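Communiqué de presse -- Décembre

Wastwood lance Manari, la cloison qui fait enfin oublier l'open space

J'écris d'habitude des communiqués bien peignés, avec trois adjectifs par ligne et une citation de la direction. Pas cette fois ! Je travaille chez Wastwood, je passe mes journées derrière ces panneaux depuis le printemps, et j'avais envie de vous les présenter moi-même.

Manari, c'est notre nouvelle gamme de panneaux muraux pour bureaux, ateliers et petites salles de travail. Des panneaux gris clair, plats, à poser du sol au plafond ou juste derrière un plan de travail. L'idée est née dans nos propres locaux, à Vorkska, où l'on s'entendait tous téléphoner (je connais encore par coeur les rendez-vous chez le dentiste de toute la comptabilité). On avait essayé les plantes, puis les rideaux, puis les casques. Les plantes sont mortes, les rideaux prenaient la poussière et les casques disparaissaient. Il fallait bien s'attaquer aux murs.

Côté couleur, on a hésité longtemps. Le bleu avait ses partisans, le vert aussi, et il y a même eu une courte période moutarde dont je préfère ne pas reparler. Le gris a gagné parce qu'il supporte tout : la lumière du matin, les néons de 17 heures, les affiches qu'on accroche et qu'on oublie. De loin, il paraît uni. De près, on découvre un léger grain, un peu comme un tissu, avec des stries verticales très discrètes. Moi, c'est ce que je préfère -- on a envie de passer la main dessus !

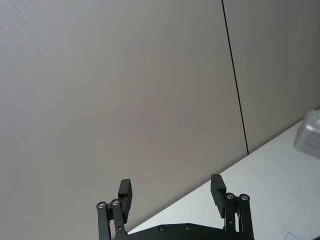

Panneaux gris clair derrière une table blanche, avec leur joint fin et sombre.

Parlons du joint, justement, car c'est lui qui nous a valu les discussions les plus animées. Fallait-il le cacher ? On a fait des essais avec un couvre-joint assorti, et le résultat faisait un peu cabine de bateau. On a donc gardé une ligne étroite et foncée entre les panneaux, toute simple, et on l'assume. Elle donne un repère à l'oeil sur les grands murs, et elle laisse la possibilité de démonter un panneau sans toucher à son voisin.

La pose se fait à deux personnes, avec 2 rails par panneau. Je l'ai testée avec une collègue un peu avant midi, et on est allées déjeuner à l'heure (je précise que je ne suis pas bricoleuse du tout). Pour l'entretien, un chiffon doux suffit au quotidien. Évitez simplement les éponges abrasives, le grain n'aime pas ça.

Les panneaux sont proposés en 2 largeurs, une grande pour couvrir vite et une étroite pour finir un mur ou habiller un angle. On peut les mélanger comme on veut, et nos équipes vous aident volontiers à dessiner le plan si vous nous envoyez les cotes de la pièce.

La distribution est assurée par Semple, qui a déjà reçu plus de 215 demandes d'échantillons avant même l'ouverture des commandes. Merci, vraiment, on ne s'y attendait pas ! Les échantillons restent gratuits pour les architectes, les aménageurs et les journalistes, dans la limite de 2 par adresse.

Manari est disponible à la commande dès ce mois de décembre. La salle d'exposition de Vorkska vous accueille de 10 heures à 18 heures, sans rendez-vous -- passez quand vous voulez, il y a du café.

Contact presse : service communication de Wastwood, Vorkska. Visuels, fiche technique et échantillons sur simple demande.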